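Tudis Desk Scanner from Porcombe

Price: $199, stand and cable included
Ships from our own warehouse, usually the next working day

When Cormac Egan first carried a Tudis into our office, it was held together with tape and had a lamp borrowed from a sewing machine. It still made a better job of our old delivery books than the big copier down the hall. We have come a long way since then, and the version we sell now took a judges' award for small firms at the Tierney showcase in April, an evening we are still pretty pleased about, as you can probably tell.

The Tudis is an overhead scanner for small businesses, archives and anybody with a lot of paper in odd sizes. You lay the page or the open book underneath, tap the bar at the front, and a flat, readable copy goes to your computer. It copes with receipts, maps up to the size of a tabloid newspaper page, and bound ledgers that you wouldn't dream of pressing face down on glass. The software evens out the curve of the page near the spine, and you can turn that off if you like your copies just as they come.

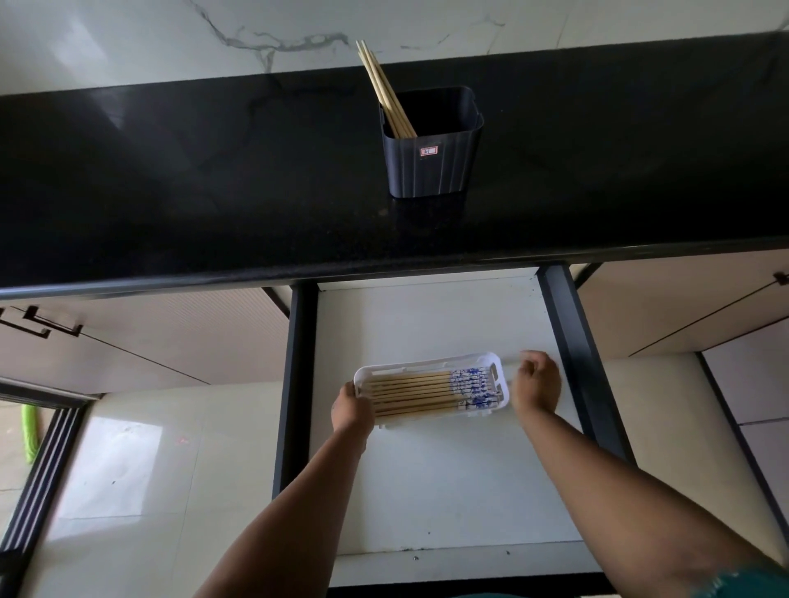 Aisling Ó Ceallaigh wrote that she had put 3,000 parish newsletters through hers over one winter and only had to reset it once, after a power cut, though she did wish the front bar made a softer click. We heard the same from a few other owners, so the bar on the current model has a rubber pad under it and is a good deal quieter. If you have an older one, write to us and we'll gladly mail you the pad for nothing. It goes on with a sticky strip and takes hardly any time to fit.

Setting up is simple enough. The neck folds down for shipping, so lift it until it locks, plug the cable into your computer, and install the Imulora program from the link on the card in the box. Imulora is our own software, and it comes with the scanner for as long as you own it, with no monthly fee. It names your files by date or by whatever pattern you choose, reads printed text so you can search it later, and saves to PDF or to plain picture files. Handwriting is a harder matter. It will pick out neat block capitals, but please don't buy a Tudis hoping it will read your grandfather's letters for you. 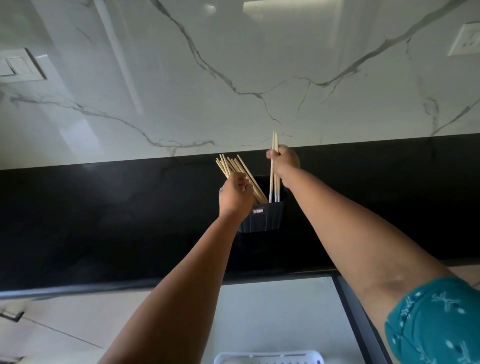

You can also scan in batches, and for many people that turns out to be the part they use the most. Put Imulora into batch mode and it watches for the page to turn, waits until your hands are clear, and takes the next copy without a tap. The pause is adjustable. We leave ours at 2 seconds, though Cormac likes it shorter and ends up with a lot of thumbs in his files.

What comes in the box
Scanner with folding neck
Weighted stand
Black page mat
USB cable
Card with the Imulora link and your license number

Trying it out
You have 60 days to send it back for a full refund, and we pay the return shipping inside the country. Keep the box if you can. The molded insert holds the neck still, and scanners that come back in a loose carton tend to arrive with a bent hinge.

Spare mats, cables and lamps are listed on the parts page. For orders of several units, or if you'd like to talk over an unusual job first, call the Porcombe office and ask for sales.

Page updated September 2024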